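**Ticket:** Reteo label printer skips every other label
**Opened by:** Noreen Ní Mhurchú
**Assigned to:** Lyle Dvorak
**Status:** Resolved 7 Apr 2020

**Problem as reported**

The Reteo on the kitchen counter feeds a blank after each printed label. Started this morning when I put in a new roll. Same computer, same Devent label software, same template for the food containers. I turned the printer off and on and it made no difference. I need 200 labels for the Ó Briain order.

**Lyle, first reply**

Which roll did you load? There should be a part number inside the core. Also tell me which end of the container the label goes on, so I can check the template.

**Noreen**

Core says Erarar 17. The old roll is gone, so I can't compare. The label goes on the short end.

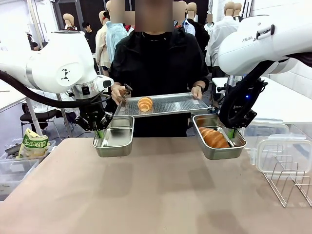 *Steel container, empty. Label goes on the outside, short end.*

**Lyle**

Thanks. The template is fine for that. I think the problem is the gap setting. The Erarar 17 stock has a wider gap between labels than what we bought in October, and the printer is still using the old value. Please try this:

1. Turn the printer off.
2. Open the lid and reseat the roll with the labels facing up.
3. Close the lid, hold FEED, and turn the power on.
4. Let go when the light blinks. It should feed a few labels and stop.
5. Print one test label.

**Noreen**

Did all five. It fed 11 labels and stopped with the red light on. The test label came out split across two.

**Lyle**

It isn't finding the gap, so the sensor is probably dirty. Wipe the small window under the roll with a dry cloth – no spray – and repeat from step 3. In Devent, go to Page Setup and change Media from "Continuous" to "Gap." Darkness can stay at 8.

**Noreen**

There was label glue on the window. Calibration stopped after three labels this time, green light. The test print is good. Do I need a separate template for the pastry trays and the clear plastic containers?
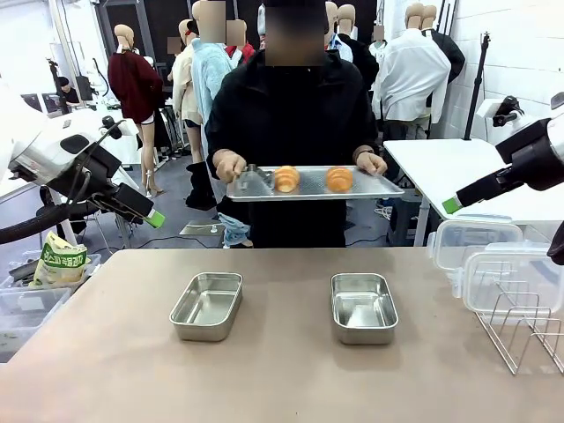
*Pastry tray, with steel and clear plastic containers on the table.*

**Lyle**

No, use the same one for now. If the text looks small on the plastic, send me a sample and I'll make a larger version.

**Noreen**

Full batch printed with no blanks. OK to close.

**Cause:** glue on gap sensor, media type set to Continuous.
**Follow-up:** Lyle to add the Erarar 17 gap value to the printer setup sheet.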